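Setting up a marked work area for two-handed trials

Scope: bench tasks with a humanoid upper body and multi-fingered hands, run under the Coughlan bench rules, revision 4. Allow one operator and one observer per session.

1. Before power-up, check the reach of each hand against fixed surfaces. Wood panels, hanging fabric and perforated sheet all count as fixed surfaces. Enter the result on the clearance form.

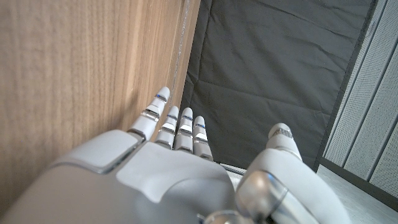
Fig. 1. Fingers close to a wooden panel, fabric beyond.

2. Mark the work area on the table top with tape. Its long side should not exceed 600 mm. Objects for the task start inside the tape and nowhere else.

3. Set the speed limit to 83 mm/s for the first run. Raise it only after Iresha Debnath or Marwan Hakim has signed the form. 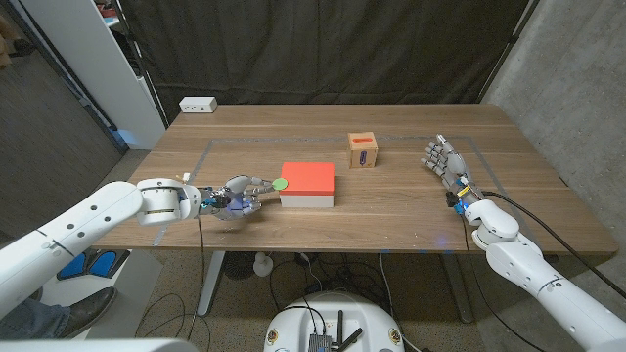 4. The hand not in use is parked open with its fingers clear of the task objects. Do not power it down between runs, as the joint offsets are lost.

5. Keep the stop button within the observer's reach. Route wrist cables so that they cannot snag on the table edge at full extension.

6. After a stop, log the joint positions before resetting. Use fault code 221 for contact with a fixed surface.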